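Saturday, notebook, glue tests continued

Third batch of the Nilska hide glue today. I weighed 78 g dry granules into 300 ml cold water and left it to swell until lunch. The old batch from June smelled sour, so I threw it away and washed the jar two times.

Heated in the water bath, lid on. The thermometer from Skillix shows a little too high, I must compare it with the other one. Brushed ten strips of beech, clamped them in pairs, wrote the numbers on the ends with pencil.

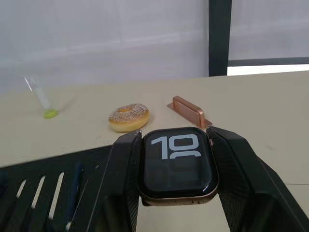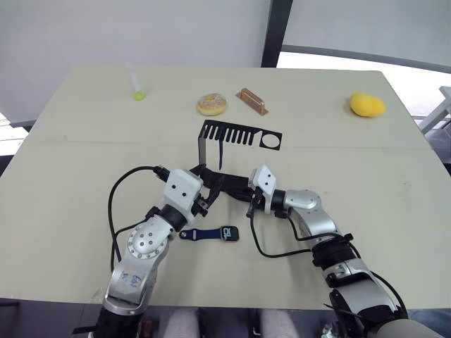
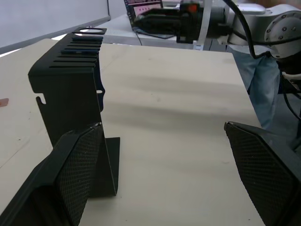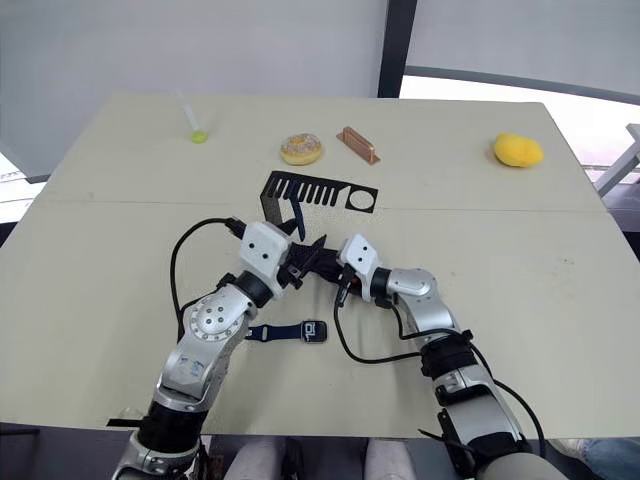 Smartwatch in the first, black sheet-metal part in the third, the beige table in the second and fourth.

Pair 4 slipped in the clamp, do not count it. The best pair of the last batch held 635 N, I want to see the same or more on this one. Please do not open the clamps before Monday.

To buy: brushes, Vanags clamp pads. Ask Flikberg if they still sell the finer granules.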